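Home | Site Checks | Forms | Contacts | Log in

Wiltness Community Kitchen, Brallcombe
Monthly premises inspection, September
Inspected by: Ataahua Wihongi
Form ref: 2143
Key: OK / Watch / Fix

Entrance and hallway
Door closer: OK. Adjusted after the August check, shuts fully.
Floor mat: Fix. Corner curls up by the coat hooks. Tape is not enough, needs replacing.
Exit sign lit: OK.
Hall light switch: Watch. Cover plate loose, one screw missing.

Cooking area
Extractor filters: Fix. Greasy at the back row. Should have been cleaned before this check.
Gas shutoff: OK. Label readable, access clear.
Fire blanket: OK.
Extinguisher by back door: Watch. Gauge in the green but the bracket has 2 loose screws.
Kombo oven door seal: Watch. Small split at the hinge side. Vaughan Mahuika has asked Drumance for a price on a new one.
Hand sink: OK. Hot water came through at 44 C. Soap full, paper towels low.

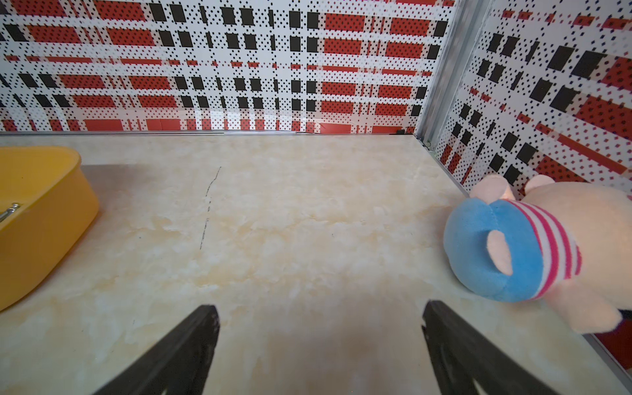 Surfaces are checked for anything that holds food or water after wiping. Steel counters by the range are fine, and so is the shelf over the prep sink. The tabletop with the cream and beige marble pattern is marked Watch on account of the thin dark broken line in it, which fades out partway down. I can't say by eye if it is a crack or a mark in the finish. Run a fingernail over it, then try the mild cleaner. If the nail catches, no open food on that table until it is sealed. Write the result in the comments box and initial it.

Cold storage
Walk-in temperature log: Fix. Two evening readings not filled in.
Door gasket: OK.
Raw meat on bottom shelf: OK.
Date labels: Watch. Soup tubs had the day but no name.

Dry store
Shelving fixed to wall: OK.
Items off floor: Fix. Flour sacks on the floor behind the door. Moved during the check.
Pest traps: OK, no activity.

Comments
Floor mat and filters first. Vaughan has the mat size. Back door was propped open at 3:30 pm with no screen in place, please stop doing this. Next check covers the outside bins and the grease trap as well, so leave the side gate unlocked.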